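Notebook, Lilar bench sim, June
Entry by Perrine Maillard

Morning, 9:40. Demo collection, second batch, overhead view. 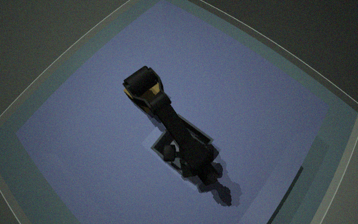

So the batch is at 138 episodes now and I'm really pleased with how this one went! Yesterday I was fighting the teleop the whole time (the wrist kept lagging my hand and then overshooting), and Svyatoslav found it in ten minutes: the smoothing filter was being applied twice, once in the Ferrand bridge and again in our own script. With one of them switched off, the arm goes where I mean it to go. I did 85 episodes before lunch yesterday with the old settings and I'm keeping them in a separate folder, marked "laggy". Armelle wants to know if they hurt training or if the policy shrugs them off, and I'd love to know too.

Settings for this batch, so I don't have to dig for them later:
start pose jittered, seed saved with each episode
light direction random, shadows on
surface color left alone until batch three
max episode length 7 seconds, anything longer gets thrown out

Shadows on costs us render time but I want to keep them. Lieselotte's first run was on renders without any, and that policy got lost as soon as she turned them on. With an arm this dark the joints run together from overhead, and I think the shadow on the table is one of the few cues to how high the gripper is. That's a guess! Worth a proper test: same seeds, shadows on and off, one training run each.

11:15. Replayed a handful of episodes from the saved actions and six of them ended up somewhere different from the recording. Not by much, but enough to miss a grasp. Ermira thinks the physics step isn't locked to the logging step when the machine is busy, and I believe her, as all six were recorded while the Ginley export was running. Rule from now on: no exports during collection. I've put a check in the recorder that compares the final joint angles on replay and flags the episode if they're off. It already caught one of mine from this morning, which made me very happy.

Also tried slowing down on purpose near the target. The recordings look much nicer, with a clean approach and then a short pause before closing. Armelle's worry is that the policy will learn the pause and just sit there forever (she's seen it do that at Zovcombe). Fair point. I'll trim pauses at export and keep the raw files untouched.

To do:
re-record the six bad ones with the same seeds
ask Svyatoslav if the filter fix can go into the shared branch
shadow test, both runs overnight
write down the camera height somewhere that isn't my head

Back on the teleop after coffee.

Recent entries
Filter lag, first look
Ginley export: folder names
Start pose jitter, how much is too much
Zovcombe policy gets stuck before grasp
Batch one notes (Lieselotte)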